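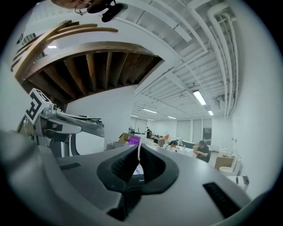 The **Stemside Fordale** is a two-seat, front-engine sports coupe built by Stemside Cars at its plant in Wakusbridge. It was the company's first closed car and the first to use a bonded aluminum chassis in place of the steel tube frames found under its earlier roadsters. A convertible, the Fordale Open, joined the coupe in the second model year. The car takes its name from the hill road north of Wakusbridge where Stemside has long done its brake and suspension testing.

## Background

Stemside had sold small open cars for many years, mostly to buyers who used them on weekends. Sales were steady but low, and dealers in colder areas reported that customers wanted a car they could drive all year. A hardtop version of the existing roadster was studied first. It was dropped after the prototype proved noisy at highway speeds and difficult to seal around the side windows.

Work then moved to a new car with a fixed roof. The company set three main limits for the project: the car had to fit on the existing assembly line, it had to use a bought-in engine, and it had to weigh less than 3,000 pounds with a full tank. The body was drawn by Vlachou, an outside design studio that had earlier done interior trim work for Stemside. Vlachou made two full-size clay models. The second, with a shorter tail and a lower hood line, was approved with small changes to the door handles and rear lamps.

## Design

### Chassis and body

The chassis is made of extruded aluminum sections joined with adhesive and rivets. The doors, hood, and roof are pressed aluminum, while the front fenders and trunk lid are molded composite. Composite fenders were chosen early on for the deep curve over the front wheels, which could not be pressed in one piece with the tools Stemside owned.

The wheelbase is four inches longer than that of the roadster. Most of the added length went into the footwells and into a shelf behind the seats. Trunk space is limited by the fuel tank, which sits flat above the rear axle. Owners' guides for the car recommend soft luggage.

### Engine and transmission

All cars have an inline six-cylinder engine mounted well back in the chassis, with most of its length behind the front axle line. A six-speed manual transmission was standard. A paddle-shift automatic became an option with the convertible and was later offered on the coupe as well. Power goes to the rear wheels through a limited-slip differential.

Top speed of the manual coupe was listed at 198 mph in the first sales brochure. This figure was for a car without the optional rear spoiler. Later brochures left out the top speed — the company gave no reason — and listed only acceleration times.

### Suspension and brakes

The Fordale has double wishbones at all four corners, with coil springs and fixed-rate dampers. Adjustable dampers were available only with the Sport package, which also brought stiffer rear bushings and a thicker front anti-roll bar. Vented steel disc brakes are fitted front and rear. Front discs on Sport cars are larger in diameter and need at least 19-inch wheels to clear the calipers.

### Interior

The dashboard uses two large round gauges with a narrow display between them. Climate controls are three rotary knobs low on the center console. The seats have manual fore-and-aft adjustment and powered backrests, an arrangement that several reviewers found odd. Leather was standard on the convertible and optional on the coupe, which otherwise had cloth seats with leather bolsters.

## Production

Pilot cars were completed in February, and customer deliveries started later that spring. Output in the first year was held back by slow delivery of the composite fenders, and for several weeks finished chassis were stored in a rented building across the road from the plant. A second supplier was added before the convertible went on sale.

Total production reached 1,850 cars, counting both body styles. The last one, a dark green coupe with the manual transmission, left the line on Tuesday, August 8, 2023, and was kept by the company. The assembly line was then cleared for the car's replacement.

## Variants

**Fordale Coupe.** The original model, built throughout the production run. Minor changes in the third model year included new door mirrors, a revised shift linkage, and a larger display between the gauges.

**Fordale Open.** The convertible has a power-operated fabric top and a glass rear window. Extra bracing in the sills and behind the seats made it heavier than the coupe, and its springs were softened slightly. The shelf behind the seats was lost to the folded top.

**Fordale R.** A limited coupe with fixed-back seats, thinner side glass, and less sound insulation. The air conditioning was a no-cost option. Stemside built 74 of them, all with the manual transmission and the Sport suspension. The R can be told from other coupes by its plain black grille and the lack of a rear wiper.

## Recalls and known problems

Early cars were recalled for a fuel line clip that could work loose and let the line rub against the chassis. The repair replaced the clip and added a plastic sleeve. A second recall covered the convertible only and dealt with a top latch sensor that could report the roof as locked when it was still partly open.

Outside the recalls, common complaints include worn rear bushings on Sport cars, water collecting in the trunk floor after the drain plugs clog, and lifting paint along the edges where the composite fenders meet the aluminum doors. Stemside extended the paint warranty for cars from the first two model years.

## Reception

Road tests were mostly favorable. Reviewers praised the steering and the driving position, and several thought the coupe rode better on rough pavement than its spring rates suggested. Criticism centered on the small trunk, wind noise from the original door mirrors, and slow downshifts with the automatic. The convertible got more mixed reviews, in part for the weight added by its bracing.

## See also

- Stemside Cars
- Wakusbridge plant
- Vlachou (design studio)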